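Brovum Pleated Cover, Section 4: Hanging it and keeping it clean

Hi, Tươi Chu again! If you've made it through Section 3, your hooks are in and you're ready for the fun part. I've hung more of these than I can remember (my own is the yellow one, and I still love the color), so I'll tell you how I do it and you can change whatever doesn't suit your room.

1. Open the packet flat on a clean floor and leave it for 25 minutes. The pleats come out of the bag squashed and they need a little while to spring back.

2. Wipe down anything the cover will hang beside. Scuffed metal is fine, but run your hand over it first and feel for burrs, and take your rings off while you're at it.

3. Find the top edge. It has the stiffer hem. Clip on all 13 clips before you lift anything.

4. Hook up the high corner, then let the rest drop toward the low one. I like mine hanging on a slant, with the pleats running down its length.

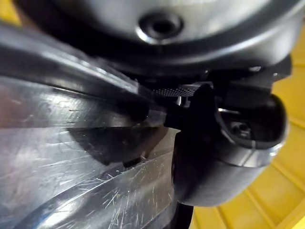
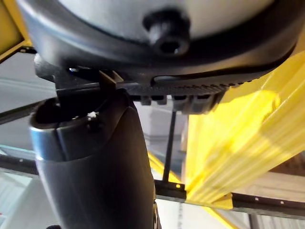

5. Go along the pleats with two fingers and pinch any that have folded over. Start high and work down! I did it the other way once and had to do the whole thing again.

6. Tighten the low corner last. You want it snug, with enough give that you can still pull the hem out a little.

Note: if you have the longer Flastness hooks, put the clips on facing you. Khôi Lã wrote to me about this after the last version of the guide and he's right, it's so much easier.

Caution: keep the cover away from heaters and hot lamps. Don't iron it, even on low.

Caution: leave slack near anything that turns or slides. Move it through its full travel by hand, with the power off, before you decide where the low corner goes.

For cleaning, I use a soft brush once a month and a damp cloth for sticky spots. Dry it hanging up. Spare clips are part number 137, and they come in the same bag as the hem tape.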